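Storing Root Vegetables Through the Winter

Potatoes, carrots and beets keep for months if they go into storage dry, dark and undamaged. Most losses come from a few bad roots at the bottom of a container, so the sorting matters more than the place you put them.

Before storing

Dig on a dry day if you can. Brush off loose soil with your hand or a soft brush and leave the rest. Do not wash anything. Lay potatoes out in a dark, airy place for two weeks so the skins toughen. Carrots and beets need no curing and should go in the same day.

Twist the tops off beets. Cut carrot tops to half an inch. Put anything with a fork hole, a split or a soft spot in the kitchen and eat it that week.

Packing

Carrots and beets go in damp sand. Play sand from the hardware store works. Add water a little at a time until a handful holds its shape but does not drip. Put down two inches of sand, then a layer of roots that do not touch each other, then more sand to cover. Stop at 4 layers. Deeper than that and the container is too heavy to move.

Potatoes go in dry, with no sand, and covered with newspaper or burlap to keep out light. Keep them away from apples, which make them sprout. I limit each container to 20 pounds so it can be tipped out and checked without help.

Containers

Straight-sided crates use shelf space best, but bins with sloping sides are easier to empty and scrub. Wood breathes and suits potatoes. Plastic and metal hold moisture and suit sand. Old bins are fine. Scratches and worn coating hold dirt, so go over those areas twice with a stiff brush and hot soapy water, rinse, and let the bin dry fully before filling it. Avoid anything that has held paint, oil or garden chemicals.

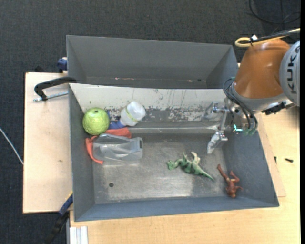 Gray bins with sloping sides. Wear along the lower part of a wall needs extra scrubbing.

Label each container with the variety and the month it was filled. Masking tape and a pencil hold up better in a damp cellar than marker does.

Checking

Look through everything every three weeks. Take out soft or moldy roots and whatever was touching them. If the sand has dried out, sprinkle the top layer with a cup of water. Carrots that have gone limp will firm up in a bowl of cold water overnight.

A cellar at 58 degrees is too warm for carrots, and they will start to grow tops. Move them to an unheated garage or porch and cover the container with an old blanket on freezing nights.

Ornella Cattaneo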